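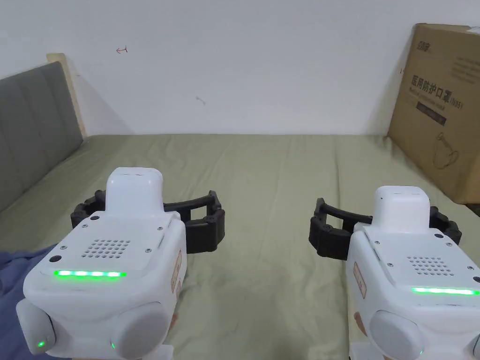

Pierina Caruso told me to start with the sheets, because according to her a bed with a bad bottom sheet is never going to look made no matter what you pile on top of it. I had planned to start with the pillows. She won, so this report starts with sheets.

My project for Home and Textiles was called "Does Making the Bed Get Easier?" and the idea came from my own laziness. I have never made my bed on a regular basis. My roommate Joscha Frerichs makes his every single morning, and it takes him no time at all, and I wanted to know if he's just built that way or if it's a skill you pick up. So for the month of July I made my bed every day at 8 in the morning (okay, a couple of times it was closer to noon, those are marked in my log) and timed myself with my phone.

The sheets

I tried two fitted sheets. The first was the Plinness one I already owned, which is thin and kind of silky and slides off the corners if you so much as look at it. The second was a Castarero in sage green that I bought for the project. The Castarero has deeper pockets and wider elastic, and I liked it right away! It does wrinkle more out of the dryer, though. I ended up pulling it out while it was still a tiny bit damp and putting it straight on the bed with the window open, and by evening it was smooth. My mom says you're not supposed to do that with a mattress, so I stopped after the second wash and went back to drying it all the way and just living with the wrinkles.

Pierina's trick for fitted sheets is to do opposite corners – top left, then bottom right, then the other two. I had always gone around in a circle, and the last corner was always a fight. Going diagonally, the last corner still needs a good tug but it goes on. If you only take one thing from this report, take that one.

The timing

My first try took 321 seconds, and that was with the Plinness sheet popping off twice. My best try, in the last week, was 234 seconds with the Castarero. I was hoping for a bigger drop, to be honest with you. Joscha did one round for comparison and I'm leaving his time out of the report because he skipped the top sheet completely, and he says that doesn't count as skipping if you don't own one.

I should say what I counted as "made." Fitted sheet on at all corners, top sheet tucked at the foot, blanket flat, pillows at the head. I started from a stripped bed every time, so this was more work than a normal morning. On a normal morning you're mostly pulling the blanket up, and I didn't time that. I think I should have. My teacher wrote the same thing on my draft.

The bed is pushed up to a wall, and that slowed me down more than anything else. You can't walk around to the far side, so you're kneeling on the mattress and lifting the same corner you're trying to cover. Halfway through the month I started pulling the bed out before I began. Pulling it out and pushing it back is included in my times, and it was still faster!

The survey part

I also put up a little questionnaire at Trernden, the laundromat by my dorm, asking people how often they change their sheets. The most common answer was every two weeks. One person wrote "when company comes," and I respect that. I don't want to make too much of these answers, as everybody who filled it out was already doing laundry when they did it, and that's not exactly a random group.

What I would change

I'd use the same sheet all the way through. Switching to the Castarero in the middle means I can't tell how much of my faster time was me and how much was the elastic, and Pierina caught that before I did. I'd also like to try the Ruppert sheet straps that clip under the mattress. They were out of stock all month and only came back after I had turned in my log.

I've kept making the bed, mostly. The top sheet is still the part I hate, and the tucked end comes loose on my side by morning whatever I do with it, so if anyone in class has a fix for that, please write it on the sign-up sheet next to my poster.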